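Tendby Handling Project
Progress report to Kendedbridge, October
Prepared by Wellington Brito

Work on the sorting task stopped for part of this period because of a grip fault. This report covers the fault, what we have done so far, and what it means for the plan.

The left finger on one hand-held unit began closing late. The delay was small, but it was enough to push light items sideways before the right finger met them. We found it while going back over the first 1,000 grasps, where 82 were marked as slips. Most of those were thin, flat items lying directly on the desk. Soft toys and snack packs were hardly affected.

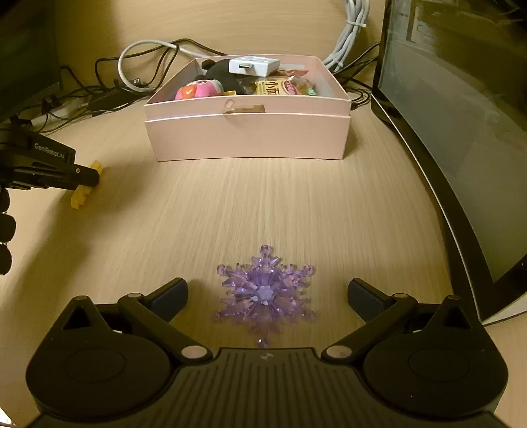 Vasconcelos took the unit apart and found a worn pin in the left linkage. The same pin is used in all 5 units, so we pulled every one of them and changed the full set. There were no injuries. One operator did report a pinched glove - we have logged it as a safety matter and now require the power to be off before anyone clears a stuck item by hand.

The 82 slips have been removed from the Prumotell data and will be redone. A second run of 1,000 grasps is under way with the new pins, and flat items are being done first. We do not have a slip rate for it yet.

The repair was paid for out of the spares budget. We are asking for no extra money, but we do need the delivery date moved back by two weeks.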